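3.2 Materials and setting

Sorting tasks were kept plain. Coloured blocks, small, the sort any nursery has in a tub. We wanted shapes people could group by colour or by form without being told which, and we wanted the surface under them to be dull enough that no one remarked on it. Two people did anyway (both in the Manninen group, both joiners by trade).

Households came from the Forora and Rasik lists, 264 in all, after dropping those who had moved since January. Each adult sorted the blocks once alone and once with another member of the household. Talk was recorded and typed up by the second author. That gave 1,423 usable turns of speech. Turns with only laughter or "mm" were left out, see Appendix B, though Shehu now thinks some of the "mm" turns should of stayed in.
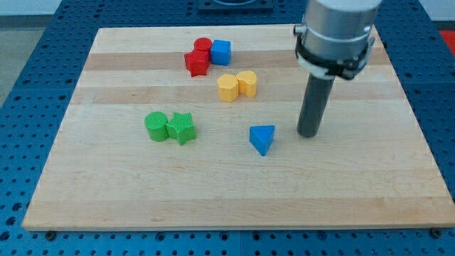 Figure 2. Eight blocks in loose pairs and clusters on a light wooden board.

Pairs came up far more than we expected. People sorting alone tended to make pairs first and then stop, look, and join pairs into bigger groups. People sorting together argued about the pairs. Mostly friendly. The word "matching" was used for colour nearly always, "same" for colour and shape both, and "goes with" for almost anything, including blocks that only sat near each other. Older speakers used "goes with" more. We did not ask about schooling, a gap.

Coding was done by Ikonen and Shehu seperately, then compared. Where they disagreed the turn was marked unclear and kept out of the main count. Clekard, the pilot town, used an older coding sheet and is not pooled with the rest.

3.3 Naming of groups

After sorting, each person was asked to give every group a name. Any name. Colour names first, as in earlier work on family talk. Then family words: "the twins", "mum and the little one", "the cousins". These were more common in the joint sessions, and once one person had used a family word the other nearly always carried on with it. Full list in Appendix C.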